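Informe de la visita técnica a la jornada de puertas abiertas de Risex
Asignatura: Introducción a la robótica de manipulación
Autora: Dalia Benjelloun
Fecha de la visita: 6 de noviembre de 2021

1. Motivo de la visita

Nuestro proyecto de curso trata de la inserción de piezas pequeñas con un brazo robótico. En septiembre habíamos escrito una primera propuesta, pero era demasiado teórica y la profesora nos recomendó ver un sistema en funcionamiento antes de continuar. Por esta razón me inscribí en la jornada de puertas abiertas de Risex, una empresa que hace células de montaje para talleres medianos. En este informe explico lo que vi y lo que me parece útil para el proyecto.

2. Desarrollo de la jornada

La visita empezó con una presentación en la sala grande. Nos explicaron la historia de la empresa y sus dos líneas de trabajo: Tillier, que es el programa de planificación de movimientos, y Nemano, que es la célula de demostración. Esta parte fue un poco larga para mí, porque se habló mucho de clientes y poco de técnica. Después nos dividieron en grupos y pasamos al taller.

En el taller había tres puestos. El primero era de paletizado y lo vimos muy rápido. El segundo era de inspección de tornillos. El tercero era el puesto Nemano, donde pasé la mayor parte del tiempo, y es el único que describo con detalle.

3. La demostración de manipulación

La tarea de este puesto consiste en coger un adaptador de enchufe que está suelto encima de la mesa y llevarlo hasta una regleta. Para una persona es un gesto sin dificultad. Para el robot hay varios problemas al mismo tiempo: encontrar el adaptador, decidir por qué lado agarrarlo, orientarlo y alinear las clavijas con la toma.

La pinza tiene dos dedos negros, terminados en punta. Una cámara pequeña está montada en la muñeca, de modo que los dedos aparecen siempre en la imagen. Pregunté si esto no molesta a la detección. El técnico me contestó que al contrario, que le sirve al sistema como referencia para saber dónde está la pieza con respecto a la pinza.

Me interesó mucho la cuestión del color. El adaptador es blanco y la regleta también tiene la carcasa blanca, pero las tomas son azules y contrastan bien. Según el técnico, el módulo de visión, que en la empresa llaman Bogdan, busca primero las tomas y después calcula la posición del resto. El adaptador es más difícil, porque blanco sobre una mesa clara da poco contraste y hay que usar también la sombra.

4. Datos recogidos

Los datos siguientes son los que nos dieron de palabra y yo los apunté en el cuaderno:

Imágenes usadas para entrenar el módulo de visión: 3094
Intentos de agarre registrados en la última serie: 500
Intentos de la misma serie con agarre correcto: 400

Con estas cifras la tasa de éxito del agarre es del 80 %. No incluye la inserción en la toma, que se mide aparte y de la cual no nos dieron resultados. Me habría gustado conocerlos, porque es la parte que corresponde a nuestro proyecto.

5. Aplicación a nuestro proyecto

Después de la visita propongo cambiar dos puntos de la propuesta. Primero, poner la cámara en la muñeca y no en un soporte fijo, como teníamos previsto. Segundo, medir por separado el agarre y la inserción, para saber en qué fase se producen los fallos. También quiero hacer pruebas con una mesa de color más oscuro y comparar los resultados.

Queda sin resolver la elección de los dedos. Los terminados en punta permiten trabajar en poco espacio, pero tengo la duda de si sujetan bien una pieza con las esquinas redondeadas. Lo consultaré con la profesora antes de pedir el material.

6. Anexo

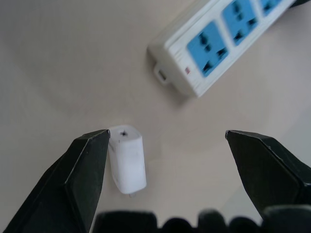
Figura 1. Puesto Nemano: adaptador entre los dedos abiertos de la pinza y, arriba a la derecha, la regleta con tomas azules.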